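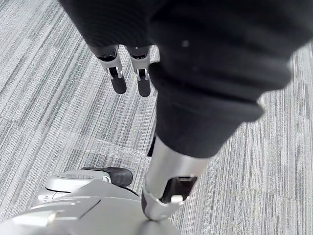 Chih-ming Hsiao's first reaction to our spring draft was that a wrist view is only worth having if the policy gets better at the moments when the outside cameras see nothing useful, and that we should report those moments separately or not bother. We took the comment to heart. It changed how we scored everything below, and the report is better for it.

Progress report, second period
Project: Learning from the wrist view in floor-level handling
Prepared for the Pretitz program office

Where we are

The short version is that the method works well enough for us to be excited, and it fails in a way we can now point to and measure. When we last wrote, we had a training setup and a lot of hope. We now have a full comparison between two policies, one trained with overhead views only and one that also gets the view from the wrist. Both learned from the same 200 demonstrations, all driven by hand by our own operators at the Siltby lab.

The task is still the one in the proposal: reach down to the floor, close on a thin or floppy item, lift it clear, and put it in a tray beside the robot. We kept the working area close to the base on purpose. It's the hardest place for the arm to go (it has to fold back toward its own body) and it's the place a robot has to reach if it's ever going to tidy up after itself.

What we did this period

We rebuilt the data pipeline, which we call Skivis, so that the wrist view and the joint readings share one clock. Before this, the two could drift apart over a long demonstration, and the policy learned to close the fingers late. Fixing it took most of April and it was worth every hour.

We also changed how a demonstration is labeled. Each one is now split into approach, contact, lift and release, and an operator marks the contact point by hand. This is slow work. It gave us the separate scores that Chih-ming asked for, though, and I would do it again.

The padded sleeve from Goossens stayed on the arm for every run. We had worried that black fabric filling so much of the wrist view would confuse the policy, and we had even planned to mask it out. We tried the mask. It made no difference we could measure, so we dropped it and saved ourselves a processing step!

Results

We tested each policy on 20 trials with item positions it had not been trained on. On items lying well away from the base, the two came out even, and I'd expected a bigger gap there. Close to the base, the policy with the wrist view finished 6 more trials than the one without. Nearly all of that gain comes in the contact stage, when the arm is in the way of the overhead views and the wrist is the only place to look from.

The other thing we saw was that the wrist-view policy tries again. If the fingers close on nothing, it opens them, shifts a little and goes back down. Our operators did this all the time in their demonstrations, and it's a real pleasure to watch the robot pick up the habit. The overhead-only policy tends to lift an empty hand and carry on to the tray.

What isn't working

Clear material is still our weak spot. A sheet of transparent film on striped carpet gives the policy very little to go on apart from a few highlights, and those move as the arm moves. Failures on film made up most of what was left after the sync fix.

We've also had 2 stoppages from the wrist getting too close to the base housing. The safety limit did its job both times, but the limit is set by hand and I'd like it to come from the arm model.

Next period

We plan to collect a second set of demonstrations made up only of clear and shiny items, with the overhead lights at several levels. We'll retrain both policies on the larger set and repeat the same trials so the numbers can be laid side by side. The base clearance work will run alongside that.

Spending is in line with the plan. We'd like to move the money set aside for the mask work over to operator hours, and would be grateful for your agreement before the new collection starts in June.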